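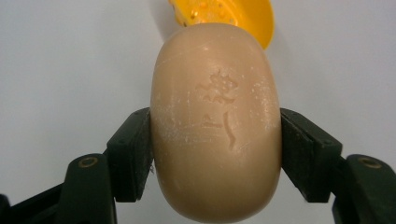

Stop Sanding Before You Measure

Most boat owners I know reach for the grinder too early. They find a soft patch on the deck, the weather is decent, and by lunch there is a hole. I think this is a mistake, and I have made it myself.

My boat is a 40-foot sloop called Doltach. Two winters ago I opened up the side deck next to a stanchion base where it flexed underfoot. I cut back 11 inches of skin before I found wet core, and it was on the other side of the fitting. The bad area was smaller than my hole. I spent $1,254 on balsa, cloth, resin and nonskid paint, and most of that went to fixing what I had cut.

A moisture meter and a plastic mallet would have told me where to start. Pull the hardware first, let the deck sit under cover for a few weeks, then tap it out and mark it with a grease pencil. Do it again a month later. If the marks have moved, your first reading was off.

The yards don't help much. Ostapchuk, where I haul out, is better than most, but any yard with a crane schedule wants you started and gone. Their quote for my deck allowed up to 51 hours of labor and not one of them was for drying. People on the Fledano owners' list report the same thing from other places.

I would also leave the injection kits alone. Drilling a grid of holes and pumping in thin epoxy sounds easy, but wet balsa will not take it, and you end up with hard spots in a soft deck.

Rebed the stanchions while they are off. I did mine in December with butyl tape, and the four on the port side still need doing.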